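An Afternoon Among the Arms at Hamon

The gate at Hamon opened at two o'clock, and by that time there was already a line along the wall. The company has its workshops behind the old railway yard, in a long building that once stored paper. In July it lets the public come in for one afternoon, and I had wanted to go for years.

We were divided into groups of 16. My guide was Concetta Martinelli, an engineer who has been with Hamon since it had only one room. She spoke quickly and walked quickly, and she did not like it when people asked if the robots would take their jobs. "Ask me what they drop," she said. "It is a much better question."

So I asked. The answer took us most of the first hour.

Hamon works on picking, the job of taking a thing from one place and putting it in another. In a warehouse this is what people do all day with their hands, and they do it without thinking. Martinelli showed us a shelf with 500 products that her team uses for tests. There were toothbrushes, tea bags, socks, batteries, a rubber duck. Each one had a paper label with a number and a small mark in pencil. A cross means that the team still considers it difficult. The duck had no cross, but most of the bags had one.

"Hard things are simple," said Mostafa Bennani, who writes the software for the project they call Wundance. He meant that a box has corners and keeps its shape. A thin bag changes each time somebody touches it, and if it is shiny the camera can be confused by the light. He had been awake since very early to prepare the demonstration and was drinking his coffee from a measuring cup.

A boy near me wanted to know if a robot can be tired. Bennani thought about this seriously. The motors become warm, he told him, and the fingertips wear down, so in that sense yes. The boy was satisfied and wrote it in his notebook.

After a short break we went to the back hall, where the work cells stand. Visitors must stay behind a yellow line, and only two groups can be inside together. It was less noisy than I expected. I had imagined a factory, and what I found was closer to a school laboratory, with tape on the floor and jackets on the chairs.

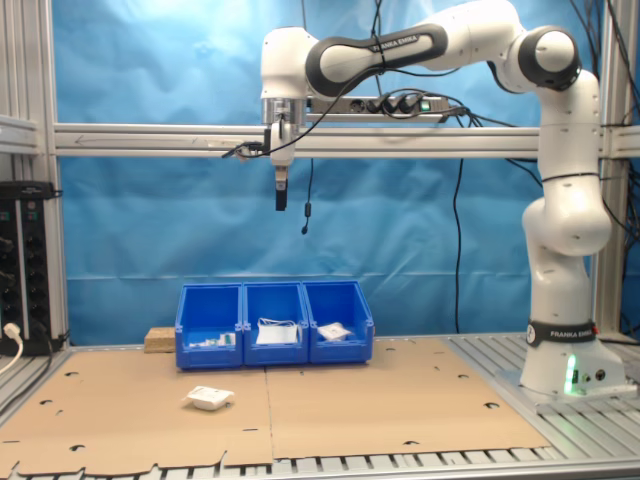 Wundance began with a complaint from a pharmacy customer, whose small orders were often packed with one item missing. Martinelli's team decided to study this problem on a very simple table, and they have not made it more elegant since. Two sheets of brown cardboard cover the metal surface, and the small goods are sorted in three blue bins with open fronts, so that the gripper has to deal with a white sachet in one bin and a flat packet in the next. Bennani told us that the sachet is the item he dreams about. When it lies at an angle, he said, the fingers must come to it from the correct side.

Remo Valentini, who takes care of the mechanical part, let us hold some old fingertips. They were lighter than I thought, and one was worn almost smooth. He keeps them in a tin and can say for each of them which month it was replaced.

At the end there was lemonade in the courtyard. I asked Martinelli when Wundance will go to a real pharmacy. She said that a first trial is planned for next spring, with a person working beside the arm and checking every order. Then she looked at her watch, because the next group was already standing at the door, and the boy with the notebook was trying to join it.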